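Collecting tabletop demonstrations with one arm and a taped grid

Statwood knowledge base > Data collection > Guides
Written by Bo-ram Cheon. Last updated 13 April 2025.

This guide covers how we record pick-and-place demonstrations for the Humness training set. It assumes the arm is already mounted, calibrated and talking to the recorder. If it isn't, do the Ultetti setup guide first and come back.

What you need

A single arm with a two-finger gripper
A long table and enough kraft paper to cover it end to end
Dark tape, at least an inch wide
A fixed camera that sees the whole table
The props for the task set you are recording
The teach pendant, within reach of where you sit
Paper towels

Step 1. Cover the table and tape the grid

Roll the paper out in one piece and pull it tight. Tape the long edges first. Then lay the strips that run the length of the table, and after those the ones that run across. The cells should be large enough to hold a cutting board with room to spare. Check that the fingers don't catch on a raised tape edge when the arm sweeps low. If they do, press the tape down with a ruler.

The grid is for you and for the layout sheet. The model is never told which cell an object is in. We use the cells so that two people on different shifts can set up the same starting layout.

Step 2. Place the props

The recorder prints a layout sheet for each batch. Put every object in the cell listed, but vary the angle from one episode to the next. Handles should not always point the same way. Our November batch had this problem: in 133 episodes the board sat square to the table, and the policy trained on them could not deal with a board turned by 22 degrees. We recorded that whole set again.

Stemmed glasses are the hardest objects we use, for both the operator and the arm. Don't put one within a hand's width of the tape, where the foot can rest unevenly.

Step 3. Record an episode

1. Send the arm to the start pose, with the gripper over the paper and pointing down.
2. Keep your hands and sleeves clear of the table.
3. Start the recorder and wait for the tone.
4. Do the task at a steady pace. An episode over 90 seconds is dropped automatically.
5. Open the gripper fully, lift clear, and hold still for a moment.
6. Stop the recorder and mark the episode as success, partial or fail.

Keep the failures. A missed grasp followed by a good second try is worth having, and the label is what lets us sort it out later. What we don't want is an episode where the operator froze halfway to think. Mark those as void.

Step 4. Spills and marks on the paper

Liquid on the paper is fine for cleanup tasks and a nuisance for everything else. Before each batch, check the layout sheet for the line "surface". If it says clean, cut out the stained section and patch it, or lay new paper and tape it again. If it says marked, leave the stain where it is and enter it in the notes. Either way, keep liquid away from the base of the arm and the cables – this matters more than the schedule.

Step 5. Check before you upload

Play back the first and last episode of the batch at full speed. You are looking for a bumped camera, a wrong label, or a prop that wandered into the next cell. Then run the Ha checker on the folder. It compares the joint log with the video and lists any episode where the two drift apart.

Jarrah McPhee reviews uploads and will send a batch back if the notes are blank. The kitchen set stands at 529 accepted episodes. Requests for new props go on the same form as requests for tape.

Layout with glass, cutting board, knife and bowl

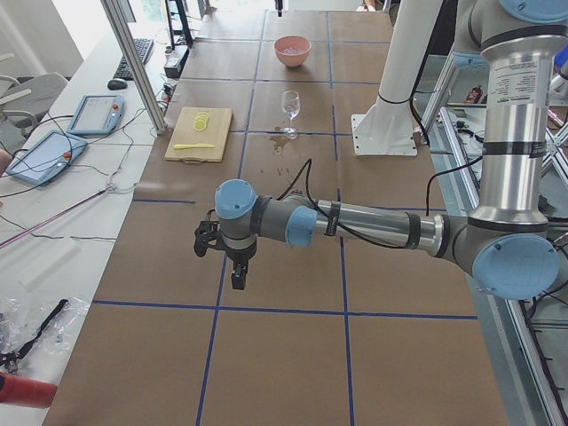 Gripper over the grid, with a dark spill on the paper near the glass.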